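Schleusen zuerst, Fahrrinne später

Die Debatte um den Ausbau der Widdale konzentriert sich seit Jahren auf die Fahrrinnentiefe. Das ist der falsche Parameter. Begrenzt wird die Leistung der Wasserstraße durch die sechs Schleusen zwischen Kutow und Tostura, deren Kammern für Schiffe bis 2.000 Tonnen Tragfähigkeit bemessen sind. Eine tiefere Rinne ändert daran nichts.

Wer mit Einheiten von 3.000 Tonnen rechnet, muss zuerst die Kammerlänge klären. Die vorhandenen 100 Meter reichen für diese Klasse nicht aus — auch nicht bei reduzierter Abladung.

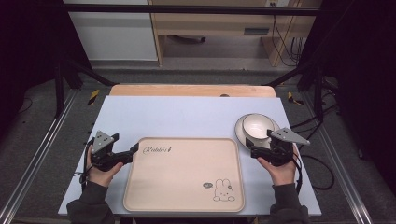
Betrieb vor Neubau

Bülent Yaman hat im Februar vorgeschlagen, die Schleusungen zentral zu disponieren und Leerfahrten der Kammern zu vermeiden. Ich halte das für den vernünftigsten Beitrag der letzten Zeit. Der Eingriff ist reversibel und erfordert kein Planfeststellungsverfahren. Voraussetzung wäre allerdings, dass die Reedereien ihre Ankunftszeiten verbindlich melden, was sie bisher ablehnen.

Die Baggerung kann warten. Die Schleusentore bei Kutow können es nicht.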